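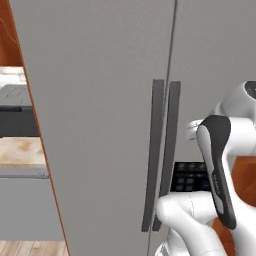 *Image credit: Vuselell*

# Pass-through of electricity costs to food prices in Oltbridge

Xuân Mạc
Applied Economics, second-year project report
April 23, 2023

## 1. Question

Wholesale electricity costs rose sharply in the period studied. Shops in Oltbridge buy power on fixed contracts of different lengths, so the increase reached them at different dates. The project uses those differences to estimate how much of a rise in a shop's power bill is passed on to its customers, and how quickly.

The question matters for reading the inflation figures. If energy costs feed into shelf prices with a delay, food prices can keep rising after energy prices have stopped.

## 2. Data

Prices were collected from 11 shops, all in the Oltbridge district. Nine are independents and two belong to the Gedeo chain. Each shop supplied its shelf prices and the renewal date of its electricity contract. The Gedeo shops share one contract, negotiated centrally, and were treated as a single unit in the main estimates.

The full file held 1,000 price records. Of these, 610 were usable. The rest were dropped for one of the following reasons:

- the pack size changed between visits
- the item was on promotion at either visit
- the product was out of stock at the second visit

Of the usable records, 184 are for chilled or frozen goods. These are kept separate because refrigeration is the largest part of a small food shop's power use. Tinned and dry goods serve as the comparison group, as they need no cooling in the shop but carry the same lighting and heating overheads.

## 3. Method

For each item the log change in price was regressed on the log change in the shop's unit cost of electricity, with a dummy for the chilled group and an interaction term. Supplier price changes were controlled for with the wholesale list published by Um, the distributor used by most of the independents. Standard errors are clustered by shop. With so few clusters they should be read with caution. 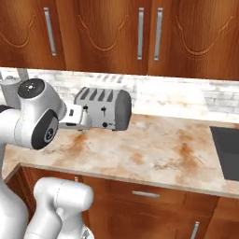 A second specification added a lag of one quarter. Longer lags were tried but left too few observations per shop to be useful.

## 4. Results

The interaction term is positive in both specifications. Prices of chilled goods rose faster than those of dry goods after a contract renewal, and the gap widened in the lagged version. The coefficient on electricity cost alone is small and not significant, which suggests that shops loaded the increase onto the goods that use the power and did not spread it evenly.

Removing the Gedeo unit makes the interaction term larger. One reading is that the chain sets prices nationally and reacts little to the cost of a particular branch. The sample cannot confirm this.

No shop cut prices on chilled goods after renewing at a lower rate, but only one renewal in the data was at a lower rate - too few to say anything about asymmetry.

## 5. Limits

Contract dates were not assigned at random. A shop with weak finances may be offered only a short contract, and may also raise prices sooner for other reasons. Wages were not recorded, although two shops mentioned them as their main concern. The Um list gives prices before volume discounts, so true supplier costs are measured with error.

## 6. Further work

Three independents renew their contracts in May and have agreed to a further round of price collection. Those records will be added to the file and the lagged specification run again. Shop floor area will be recorded at the same visits, so that power cost can be expressed per square metre.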